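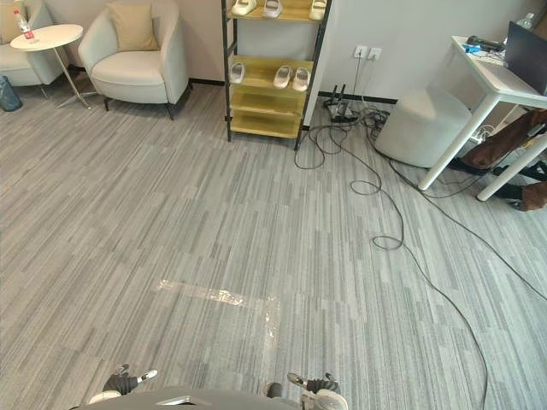
Striped tiles, gray on gray on darker gray.

Board: Floors, Walls and Regret
Thread: Carpet tile, monolithic or quarter-turn?

sillplate_sam
We're redoing the front half of a small office, 1000 square feet, and I have been put in charge of the floor as punishment for having an opinion at lunch. It's striped carpet tile. The installer wants to know if I want it all running one way or each tile turned 90 degrees from its neighbor. I said "whichever looks nice" and he looked at me the way my dentist does. He needs an answer by Monday.

grout_expectations
All one way. Quarter-turn with a stripe is a picnic blanket. You'll see a checkerboard from the door every morning until your lease is up.

Angus Matheson
Disagree completely. I laid commercial tile for a living until my knees sent in their notice. Run a linear pattern all one way and every tile that's a hair out of line shows up as a broken stripe. Turn them and the eye gives up looking. Also, when somebody dumps a coffee in year three and you swap in a clean tile from the box, a turned floor hides it much better.

grout_expectations
With respect to your knees, a decent installer doesn't leave tiles a hair out of line.

Angus Matheson
With respect to your floors, have you met one?

Maëlle Robichaud
There are more than two choices, fellas. Ashlar (offset like bricks, stripes one way) is what we did at work and it's fine. Brick-ish. Calm. Whatever you do, check the arrows on the back of the tiles and read what the manufacturer allows. We had Ternow tile in the old suite and the sheet ruled out a random layout for that pattern. Somebody did it anyway and then couldn't get the color complaint looked at.

sillplate_sam
Ours is the Kavico, in a color called Harbor. It's gray. All the samples were gray. One was called Meadow and it was gray.
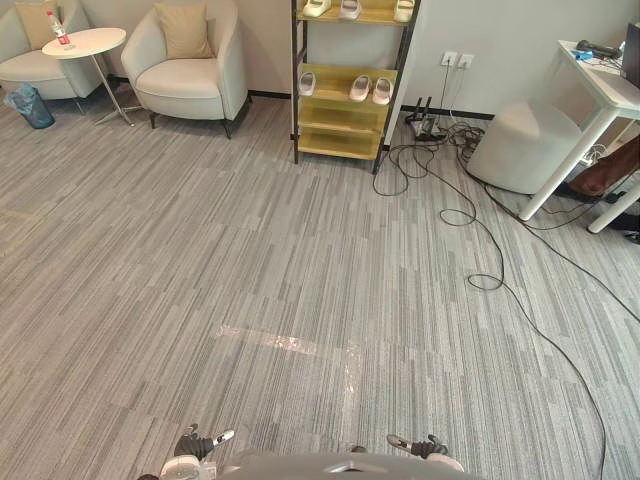

Anyway, I pulled a dozen out of the boxes last night and tried them on the break room floor, and now I like the quarter-turn, which I hated on paper. My boss likes monolithic. My boss's husband, who doesn't work here, likes ashlar.

pilebypile
Check the dye lot on every box before the guy opens them. We ordered 4000 square feet from Suninov and two pallets were a different lot. You couldn't tell until the lights went on. Then you could tell from the parking lot.

Maëlle Robichaud
Seconding the dye lots. And order extra, at least a couple of boxes, and write on them DO NOT THROW OUT. Ours got thrown out.

grout_expectations
I'll give you the spill argument. I will not give you the checkerboard. If he has to turn them, at least look at it from the front door in daylight first, because the pile catches the light differently each way and half the tiles will look like another color.

Angus Matheson
That's the point of it.

grout_expectations
That's the problem with it.

sillplate_sam
Update: I said quarter-turn, the installer said "huh," and I've been thinking about that "huh" all weekend. He also wants $209 more for moving the file cabinets. Is that normal?

Angus Matheson
Are they empty?

sillplate_sam
No.

Angus Matheson
Then pay the man.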